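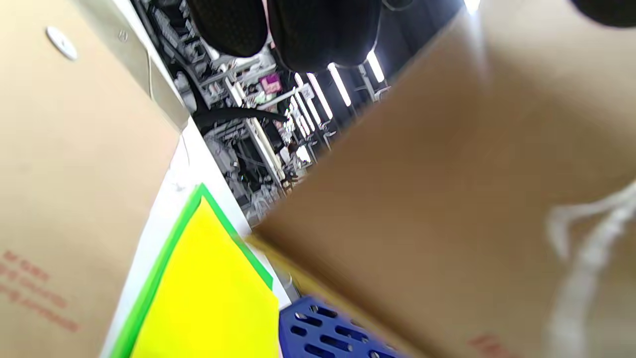 *Slide 1. Two cardboard boxes, racking behind, seen from the gripper's own camera.*

Leave it up while people sit down. Don't talk over it yet.

## Opening (keep short)

Hello, I'm Effie Lindsay. I rent a bench at the Ornwood workshop and I've spent a good part of the winter on a gripper for moving cardboard boxes. Daichi Shimada did the wiring and most of the code. The rest of the blame is mine.

The program says "Building a box handler at home scale." I didn't write that. My own title was "Do we need this?" and I'd like you to keep it in mind, as I still can't answer it.

Point at slide 1. One box on the left, tilted. One on the right, much closer, and so blurred you can hardly read anything on it. There's red print on both. Try to read it from your seat. (Wait.) No? Neither can I, and I can stop and stare. The software gets a moment and then the next picture arrives.

That's the talk, really. Everybody shows you the sharp pictures.

## What we set out to make

- A tool you hold in one hand, with a camera on it, so you can record yourself doing the job
- Later, the same fingers and the same camera go on an arm
- The arm does what you did

Say this slowly. It sounds very reasonable. It sounded reasonable to me in December, when Dinesh Bajpai came back from a weekend of watching videos and wanted us all in on it.

My doubts then, and read them out as I wrote them on the whiteboard:

1. A person already moves the boxes.
2. The person is quicker.
3. The person knows when a box is heavy on one side.

Dinesh's answer was that the person would like to be doing something else. Fair point. I would like to be doing something else too, and instead I've been tuning a spring.

## The hand tool

Pass the spare set of fingers around now. Ask for it back at the end! (Last time one ended up in somebody's coat.)

The body is printed. The trigger pulls a cord, the cord closes both fingers, and a spring opens them again. We went through 8 versions of the fingers. The first ones were stiff and crushed box corners. The middle ones were so soft they bent away from anything with weight in it. Version 8 is a compromise and I don't love it.

Things I'd tell anyone starting:

- Fix the camera mount before you record anything. We moved ours a finger's width in the second week and every clip before that became useless.
- Use a locking nut on the trigger pivot.
- Don't buy the wide lens first. Borrow one. You may hate it.
- Label your cables at both ends. Daichi will come to your house if you don't.

The motor driver came from Costow. It's fine. It gets warm and it whines, and we stopped noticing the whine, and then visitors pointed it out.

## Back to slide 1: light and blur

Go back to the picture here. Take time over it.

Look at the gap between the boxes. You've got metal racks full of gray and white stuff, and four tubes glowing white in a row. The tubes are the brightest thing in there. Our cheap camera picks its exposure by itself, and it cares about tubes far more than it cares about cardboard.

Now the blur on the right-hand box. Move the tool at the speed a working person moves, and this is the kind of picture you get. Slow down and the pictures improve, but then you're teaching the machine to work like somebody carrying soup. Lorna Paterson timed me doing it "properly" and asked if I was unwell.

Then the strap. White plastic banding, down the face of the right-hand box. To you it's a strap. To our first detector, a pale line on brown was an edge of the box, so it would happily put one finger either side of a strap and call that a grip. We had to label straps as their own thing. It was dull work, and Lorna did more of it than I did.

And the background. There's a pink sign in there, a yellow sheet with a green border, a bit of a blue crate with slots in it, a black cable draped across the middle. We picked none of that to help the machine. A model will cling to whatever bright thing is handy. Ours got attached to colors behind the boxes, and when we tried it against a bare wall it did much worse. I was told this was "a known issue." Known to whom? It wasn't on the page I bought the idea from.

(If someone asks why we don't hang a curtain: we tried a sheet. It worked. But a robot that needs a bedsheet behind every box is a funny sort of robot.)

## The numbers, such as they are

Keep this flat. No drum roll.

- 2000 clips was the target. Dinesh had read it somewhere and it became law.
- 3339 is what we recorded in the end — the extra ones make up for the camera mount business.
- 26 is the number of practice lifts I ran on the arm before I agreed to give this talk.

How many of the 26 went well? I'll disappoint you. I'm not giving a score, and here's my reason: we couldn't agree on what "went well" means. Dinesh counts it if the box left the table. I count it if I'd let it near a box of my own glasses. Those give you very different slides, and when you see a percentage at somebody else's talk, please ask which of us was counting.

Pause. Drink some water.

## What the arm is honestly good at

Be fair in this part. Beathag Galbraith said my practice run sounded like a grudge.

- Empty boxes, all the same size, square to the table. It's good at those. Slightly spooky, even.
- Going on after I've got bored. I do get bored.
- Showing us how messy our own habits are. I found out I always tip a box toward me before lifting. I'd never have known.

And where it's poor:

- Any box sitting at a steep angle
- Two boxes close together, one in front of the other
- Glossy tape
- Anything with its weight to one side

Look at the first two again, and then look at slide 1 again. Say nothing for a second.

## Cost and time

I won't put a total up. Part of it came out of the Ornwood tools fund and part from my own pocket, and I stopped adding when it got past what I paid for my lathe. The arm itself is on loan from Guthrie, the machine shop two doors down, and they'd like it back.

The hours are the real cost. Printing is easy. Recording is easy for the first evening. After that you're labeling straps.

There's also Sorneo. Several of you have asked, so: yes, we tried their ready-made kit for a fortnight. It was tidier than ours and the manual was good. It struggled with leaning boxes as well. I'd still point a beginner to it, as you get to skip the cord and the spring.

## Questions I expect

**Would you build it again?** The hand tool, yes. I'd go without the arm until I had a job for it.

**Is it safe?** It's slow, it's weak, and there's a big stop button. Keep your hair tied back anyway.

**Can I have the files?** See Daichi after. He has them on a stick, with version 8 of the fingers and a parts list. Ask him before you change the mount holes.

**Won't better models fix the blur?** Maybe. A faster shutter and another lamp might fix it as well, and I can buy those on Saturday.

**What's next?** A second lamp, locked exposure, and another round with the boxes put down any old way. If it can't cope with that, Guthrie gets the arm back and I get half my bench back.

Collect the fingers. Check the back row.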